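The Bracelet Problem

I have spent most of my spring thinking about bangles. I don't wear them much! But ask a machine to tidy a jewelry pile and you find out fast how much your own fingers know.

The group I've been visiting calls its project Firora, and the idea is pretty simple. You skip the robot at first. A person takes a gripper in each hand, goes into an ordinary home and does the chore with those two jaws, while cameras on the grippers record everything. Later a program learns from the recordings, and a robot arm with the same kind of jaws gets to try.

Paweena Boonchu, who runs the home sessions, let me have a go at the sorting task. Jewelry goes from the bedspread into a shiny green box lid – rings, bangles, a keychain, whatever is lying there. I'm decent with chopsticks, so I figured I'd be fine. I was not fine. A hinged bangle wants to roll away from you, and a small ring on a soft duvet sinks the second you press near it.

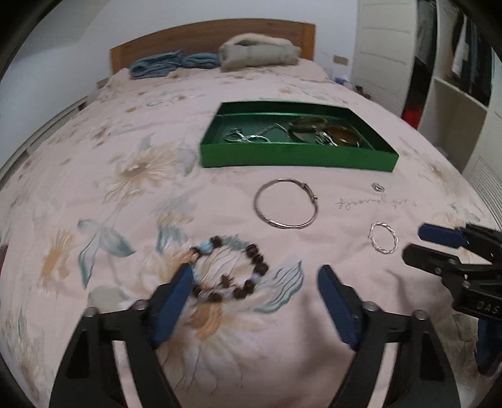 What the recordings taught the robot

By November the team had 3,421 recorded pickups, collected in about 156 bedrooms and living rooms. The part I loved is that they kept the fumbles. If you miss a ring and come back at it from another angle, that second try stays in (mine are in there too, sorry). Paweena thinks those recoveries matter more than the clean grabs, and the early tests back her up. The version trained only on perfect pickups tended to freeze after a miss. The one that had seen people mess up just went in again.

Beaded bracelets are still trouble. Squeeze one side of the loop and the other side wanders off wherever it likes, and the program has a hard time guessing where. Paweena wants more of those next, on rougher blankets, and she has asked me back for another session. I've been practicing at home with kitchen tongs.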